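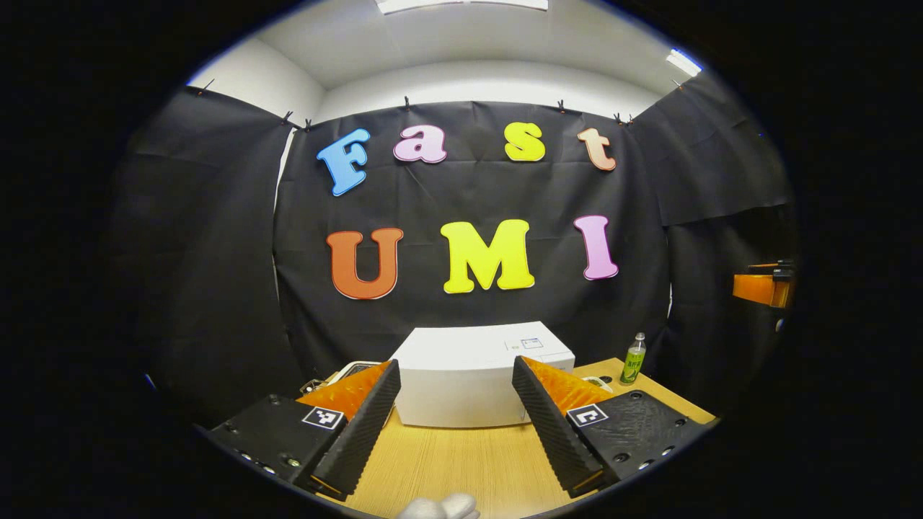
Stekalero Software Group, Manipulation Tools

Pivton 2

Recording, clean-up and replay software for hand-held gripper demonstrations

Pivton takes the video from a gripper held in a human hand and turns it into trajectories that a robot arm can follow. The human hand is very good at picking things up and very bad at saying what it did. Most of Pivton exists because of the second part.

What it does

Tag tracking. Each finger block in the view at the top carries a square black-and-white marker. Pivton reads both, works out the gap between the fingers and writes it into the recording as gripper width. If one tag is hidden, the width is estimated from the other and flagged. If both are hidden, Pivton leaves a hole and marks it in red. Earlier versions filled the hole with a confident guess, and we got letters.

Fisheye support. The circular view goes in as it is, black corners and all. Calibrate once per lens and the tracker works directly on the curved picture, so there is no separate flattening step to forget. The black border is masked for you.

Pose estimation. Camera motion is recovered from whatever stands still in the room. Ceiling lights, cloth edges and large colored letters are all fair game. A bare black curtain is not, and Pivton will say so before you have recorded a whole afternoon of it.

Trimming. Demonstrations tend to begin with someone hovering over the table deciding what to do. The trimmer finds these pauses and offers to cut them. It has never been thanked for this.

Replay check. Before anything moves, the trajectory is run against your arm model in the Fekete planner, with joint limits and table height included. Recordings that ask for an elbow the robot doesn't have are moved to a folder called Ambitious. You can rename the folder - most people don't.

What it doesn't do

Pivton doesn't train policies. It exports to the Pladen dataset format and to plain folders of frames with a CSV, and what you do after that is between you and your graphics cards. It also won't label objects. A white box on the table is, to Pivton, part of the table until you tell it otherwise.

Licensing and limits

The lab license covers 10 seats and queues of up to 500 recordings. Larger queues work, but the progress bar becomes more of a mood. Updates are included until the next major version.

Changed in this release (Aug 19, 2019)

- 57 bugs closed, one of them twice
- Undo now works in the trimmer
- Calibration files can be shared between workstations
- The Export button has moved back to where it was

Product lead: Latifa Naciri
Calibration and lens questions: Encarnación Ibarra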